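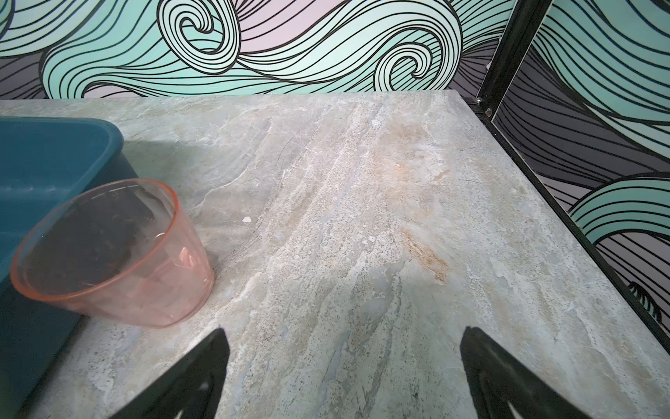 Ticket 533 — Wrong summary under election statement story
Product: Altix newsroom CMS
Opened: Monday, August 22, 2022, 9:14 AM
Reported by: Daranee Rattanakul, politics desk, Inthanon
Priority: High
Status: Resolved

9:14 Daranee
The politics page shows an old summary under our lead story. The party sent a correction to the minister's remarks on the voting bill and we updated the article at 8:40. The article is right. The home page slider and the politics page still carry the first version of the quote. The party press office has already called.

9:31 Napaporn Chaimongkol, Pruvenico support
Confirmed on our side. Please don't republish the article again for now. Did you change the summary field or only the body?

9:36 Daranee
Both. Headline too.

9:58 Napaporn
The new headline is saved but was not sent to the list pages. The update queue has 284 items waiting and the oldest is from 8:22. It stopped on a gallery with over 200 captions. Moved that one out and restarted the queue.

10:20 Napaporn
Queue is empty. Politics page now shows the corrected text. Slider does not — it keeps its own copy for 20 minutes. Cleared by hand.

10:27 Daranee
Slider is fine here. The phone alert archive still has the old quote.

10:44 Napaporn
Alerts go out through Nuseo and can't be edited after sending. You can hide the entry under Alerts, History, Hide. A new alert with the correction has to be sent from your desk.

11:02 Daranee
Hidden, and correction sent. OK to close.

11:05 Napaporn
Closed. Same queue fault as in May, linked to that ticket. Gallery returned to the photo desk to be split.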